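Robots and Everyday Work
Handout for Unit 2: Chores
Revised 7/24/19

Bring this to class, along with the reading on bread machines. We start from the complaint that opens every public talk on the subject: where is my robot butler? People have been asking since before most of you were born, and the dishes are still in the sink.

The work at hand, for this unit, is small kitchen-type jobs on a tabletop.
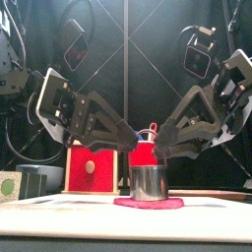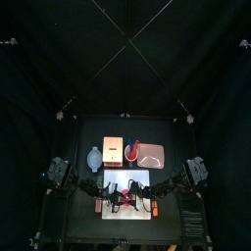
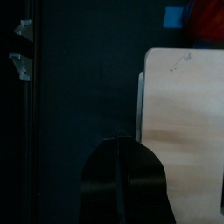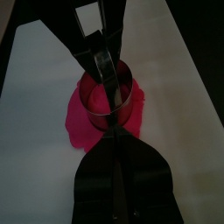 Can a machine do the household chores yet?

It can do some of them, in some kitchens, if you set things up first and don't mind waiting. A dishwasher has been doing one chore well for decades, mostly by refusing to do any of the others. A general helper that walks into a strange house and gets on with it is still a thing of brochures.

Terms for this unit

Chore: a job that has to be done again as soon as it is done. Wiping a counter is a chore. Building the counter is a project, and people will pay you for it.

Fixture: whatever holds the work still. Factories spend real money on fixtures. At home the fixture is your other hand.

Success rate: how often the thing worked, out of how often it was tried. Always ask who did the trying, and who put everything back between tries.

Soft goods: cloth, dough, sponges, bags. Anything that changes shape when you grab it. A steel part is the same part after you pick it up. A towel is a new problem every time.

Case A: the Brunet packing line

Brunet wanted one station automated, putting lids on tubs. Same tub, same lid, same height, all day long. The machine did well. Then purchasing found a cheaper lid, and the machine did badly for 31 days while people stood next to it pressing down lids by hand. Read the case for what changed and who noticed.

Case B: the Skostora home trial

Skostora put its Farkar unit in a test apartment in Grinorcombe and asked it to clear a table 200 times. The published figure leaves out the runs where somebody moved a chair. I would like you to think hard about the chair. Most of you own one.

Things to argue about

Is a chore "done" if a person has to check it? My mother would say no, and she applied this rule to me for years.

A slow machine that runs overnight may beat a fast one that needs watching. Which chores can wait until morning? Which ones smell if they do?

Shop floors get rebuilt to suit the machine. Would you rebuild your kitchen? How much of it, and who tells the cat?

Homework

Pick one chore you do at home. Write out the steps for a helper with two hands and no common sense. Have someone follow your steps exactly. Hand in both the steps and a short account of the damage, 2 pages at most. Last May's class favored sandwiches, so please try something else. I have read enough about mustard.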